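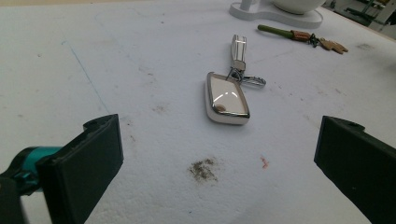

Häufige Fragen zur Pallitero-Bücherkiste

Stand: 2018-02-04

Was ist die Bücherkiste?
Die Bücherkiste ist eine Leihkiste mit Papp-, Stoff- und Bilderbüchern für Kinder bis zum Schuleintritt. Sie leihen eine Auswahl für einen festen Zeitraum und schicken sie danach zurück. Das Angebot richtet sich an Familien, Tagespflegepersonen und Krippen. Ein Abonnement ist nicht nötig, jede Kiste kann einzeln bestellt werden.

Welche Kisten gibt es?
Zurzeit sind drei Kisten im Verleih:
Skedum: Fühl- und Klappenbücher für die Kleinsten
Trillent: Bilderbücher mit kurzen Texten, Reime und Fingerspiele
Paewai: Vorlesebücher und Wimmelbücher ab dem Kindergartenalter
Jede Kiste enthält 8 Bücher. Krippen können eine größere Zusammenstellung anfragen. Der Gesamtbestand umfasst 173 Titel, davon 89 Pappbücher.

Kann ich mir die Titel selbst aussuchen?
Teilweise. Beim Bestellen können Sie bis zu 5 Wunschtitel angeben. Was gerade verliehen ist, ersetzen wir durch ein Buch mit ähnlichem Thema. Wenn Sie bestimmte Titel schon besitzen, tragen Sie diese bitte in das Feld »Nicht schicken« ein.

Ab welchem Alter eignen sich Fühlbücher?
Die Verlage geben das Alter auf der Rückseite an, und daran halten wir uns bei der Zusammenstellung. In der Praxis greifen viele Kinder schon nach den Seiten, bevor sie selbst sitzen können. Halten Sie das Buch dann fest und lassen Sie das Kind über die Flächen streichen. Mit dem Umblättern klappt es meist erst später.

Welche Materialien werden in den Fühlbüchern verwendet? 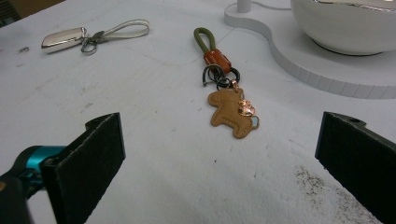 In der Skedum-Kiste finden Sie vor allem Plüsch, Filz, Kord, geriffelte Pappe und glatte Folien. Einige Stoffbücher haben zusätzlich aufgenähte Figuren. Eine Tierform mit heller Naht am Rand, wie bei dem Lederpferd am Schlüsselanhänger, können Kinder gut mit dem Finger nachfahren. Anhänger mit Ringen und Kettengliedern gehören aber nicht in die Hände von Kleinkindern, und Bücher mit solchen Teilen nehmen wir nicht in den Bestand auf.

Wie werden die Bücher gereinigt?
Pappbücher werden nach jeder Rückgabe mit einem feuchten Tuch und mildem Reiniger abgewischt und aufgeklappt getrocknet. Stoffbücher kommen in die Waschmaschine. Fühlflächen aus Plüsch bürsten wir aus und reinigen sie von Hand. Lässt sich eine Fläche nicht mehr säubern, wird das Buch aussortiert.

Was passiert, wenn ein Buch beschädigt wird?
Angenagte Ecken, Knicke und lose Klappen sind normale Gebrauchsspuren und kosten nichts extra. Bitte legen Sie abgerissene Klappen mit in die Kiste, wir kleben sie wieder an.
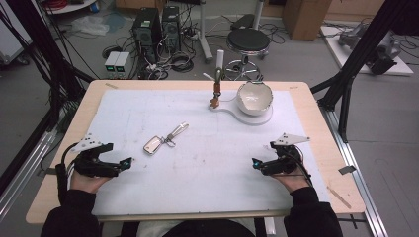 Fehlt ein Buch ganz oder ist es durchnässt, berechnen wir den Zeitwert. Sie bekommen vorher eine Nachricht und können auch selbst ein gleiches Exemplar besorgen. Gebrauchte Bücher nehmen wir als Ersatz an, wenn alle Seiten vorhanden sind.

Wie lange darf ich die Kiste behalten?
Die Leihfrist beträgt vier Wochen ab Zustellung. Sie kann einmal um zwei Wochen verlängert werden, sofern keine Vormerkung vorliegt. Die Verlängerung beantragen Sie im Kundenkonto unter »Meine Kisten«.

Wie läuft die Rücksendung ab?
Der Rücksendeaufkleber liegt im Deckel. Packen Sie die großen Formate nach unten und die Stoffbücher obenauf. Geben Sie die Kiste dann in einem Paketshop ab und heben Sie den Beleg auf, bis die Rückgabe in Ihrem Konto erscheint.
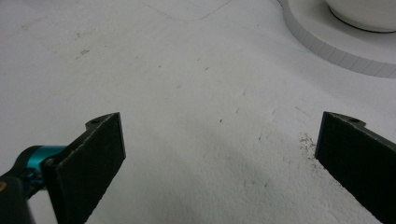

Weiße Arbeitsfläche mit den beiden schwarzen Fingern eines Greifers

Wir haben etwas Eigenes in der Kiste vergessen. Was nun?
Melden Sie sich per E-Mail mit der Bestellnummer und einer kurzen Beschreibung. Schnuller und angebrochene Lebensmittel werden entsorgt. Alles andere bewahren wir drei Monate auf und schicken es gegen Porto zurück.

Kann ich ein geliehenes Buch kaufen?
Ja, sofern es nicht vorgemerkt ist. Den Preis sehen Sie im Kundenkonto neben dem Titel. Bücher aus Sammlungen, die nicht mehr nachgedruckt werden, sind vom Verkauf ausgenommen.

Gibt es fremdsprachige Bücher?
Ab März gibt es die Trillent-Kiste auch mit englischen und türkischen Titeln. Für zweisprachige Ausgaben setzen Sie bei der Bestellung bitte das entsprechende Häkchen.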